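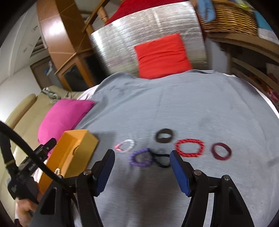

Should stores go back to selling small goods one at a time?

Most of them should, at least for the things people usually need only one of. The pack of 12 suits the store and the shipper, and the customer pays for the extras and finds a drawer to put them in.

I started thinking about this in December, when the flapper chain on our toilet broke. The part I needed was a brass clip smaller than a paper clip. The home center out by the highway had it in a plastic shell with a new chain, two washers and a rubber disk made for a different model of tank. I bought the whole thing. The clip is in the tank and the rest is in a coffee can with the leftovers from the last few repairs.

Until a few years ago I would have gone to Fellis, on the main street in Mirkthorpe. Fellis had a wall of small wooden drawers behind the counter. You brought in the broken piece, the clerk pulled a drawer, and you paid for one of whatever it was. Buttons were sold that way at the front of the store, and so were fuses, lamp finials, picture hooks and shoelaces by the pair. The place was slow on Saturday-type errands when everyone came in at once, and the prices per piece were higher than a pack would have worked out to. I still spent less there over a year.

The usual defense of packs is the price per unit. A screw in a box of 100 costs a small fraction of what a single screw costs. That is true and it matters a great deal to someone who hangs drywall for a living. For a person with one loose cabinet door, the price per unit is the wrong figure to look at. What matters is the amount that leaves the wallet, and a cheap box costs more than an expensive screw.

There is also the labor argument, and I take that one more seriously. Somebody has to stand at the counter and know which drawer to open. Packs hang on a hook, scan at the register and can be restocked by a person hired that morning. A store that sells singles has to pay someone who knows the stock, and that knowledge takes years to build up. I don't think a big chain can be asked to do this across the whole building. One counter, with the few hundred parts that people come in for most, does not seem like too much.

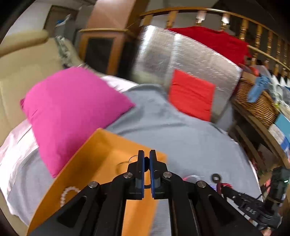 Photo: Sotov Picture Service

Wannasri, the grocery two blocks from where I live, already does a version of it. They sell loose eggs, single candles, one battery if you want one, and spices by the spoonful out of jars. The owner's family ran a shop that way before they came here and never saw a reason to stop. Older people on the block shop there for exactly this. A woman who lives alone and bakes twice a year has no use for a full jar of cloves, and by the second year it has lost its smell anyway.

Theft gets brought up too. Small loose goods are easy to pocket, and the plastic shell was designed partly to prevent that. A counter with a clerk behind it takes care of the problem as well, and you don't need scissors when you get home.

I would not pass a law about any of this. Stores respond to what people ask for, and for a long time we haven't asked. We complain about the packaging in the parking lot and then go back the next time. If you need one hinge, ask at the desk whether they will sell you one. Sometimes there is an opened pack in the back that they can't put on the shelf, and they will let a piece go for pocket change. I have done this three times since December and it has worked twice. The third time the clerk said the register had no way to ring it up, and I bought the four-pack.

Contact the editors | Copyright 2002, all rights reserved | Back to top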